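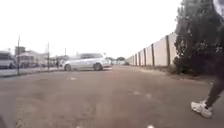
**From:** Thaddäus Kaufmann
**To:** Hekholm Streets and Lanes list
**Date:** 7 August 2026
**Subject:** Re: Unpaved roads in town – who still walks them?

Hello all,

I've been meaning to answer this since it landed and kept putting it off until I'd been out for a proper look, so apologies to the original poster for the wait!

> I moved to the Girnero side of town in July and I'm curious about the stretches that never got a proper surface. My neighbour says they're a nuisance and should all be tarred. I quite like them, but I don't know much about how they're looked after, or whether it's sensible to use them with a pushchair. Does anyone on the list know them well? Also, is there any sort of etiquette about crossing? Cars seem to come across from the side when I'm least expecting it.

First of all, welcome! You've asked about my favourite subject, so get yourself a cup of tea.

I love a good earth road. I grew up on one, and there's something about a wide, well-packed surface that makes me want to keep walking until I run out of daylight. You hear your own feet. You notice the colour of the ground, which changes far more than you'd think (greyish when it's been dry for a while, then a lovely deep brown after a shower). My daughter thinks I'm mad, but she comes along as long as there's a bun at the end of it.

On the pushchair: yes, go for it, but it depends on your wheels. With big air-filled ones you'll have no trouble at all. We had a folding thing with tiny hard wheels and it rattled the poor child's teeth, so on the rougher bits we used to move over to the pavement wherever there was one. If you have to go up and down kerbs, tip the pushchair back and take them square on. Going at them sideways is how I lost a wheel outside the bakery.

As for how they're looked after, the basic job is grading, where a machine with a long blade scrapes the high bits into the low bits, and then a roller goes over it all. The best time is when the earth is slightly damp. Too dry and you just get a cloud of dust and a loose top that blows off in a week. Too wet and it turns to pudding. I walked the length of Closteo Lane with my measuring wheel the day after its last grading and made it 1,254 metres from the pump to the old gate, and it was as smooth as a tennis court! (I then did Etim Road for comparison, and that came to 1,398 metres, with one quite spectacular puddle.)

The thing to look for is the camber. A road that's a little higher in the middle sheds its water to the sides and stays in good shape for ages. A dead flat one holds the rain, and every wheel that goes through makes the hollow a bit deeper. If you see a pothole starting, please do report it while it's still small. A few shovels of the right stuff, tamped down hard, will sort it. Don't fill it with garden soil, as somebody near me did last winter. It grew a very nice dandelion and then it washed away.

Now, crossings. You're quite right that cars come across from the side, and on a wide open stretch it's easy to misjudge them. With no painted lines there's nothing to measure their speed against, and a light-coloured car on a bright day can be hard to pick out against pale buildings. What I do:

- stop a good few paces short, well before the wheel marks
- look along both ways, then look again behind anything big, such as a bus or a van
- let the car go right across before I set off, even if I think there's time
- wave, if they've slowed down for me

The last one isn't strictly safety, but it does make people friendlier.

To your neighbour's point about tar, I do see it. Dust on the washing is no fun, and anybody with a bad hip will want something more even. I'd just hate to see every last one go. A decent paved strip down one side and a well-kept earth road beside it would suit me perfectly – room for everybody, and I'd still get my crunch underfoot.

If you fancy a walk, I usually do a loop of 7 kilometres on Sunday mornings, starting from the pump at nine. It's slow, with plenty of stops to look at drains. Dogs and pushchairs very welcome. I've also got a box of old maps of the lanes, going back 50 years, and I'd be delighted to lend you a few if you'll promise to keep them flat.

Does anyone know whether the Girnero end is due for grading this autumn? I've heard yes and no from two people on the same morning.

All the best,
Thaddäus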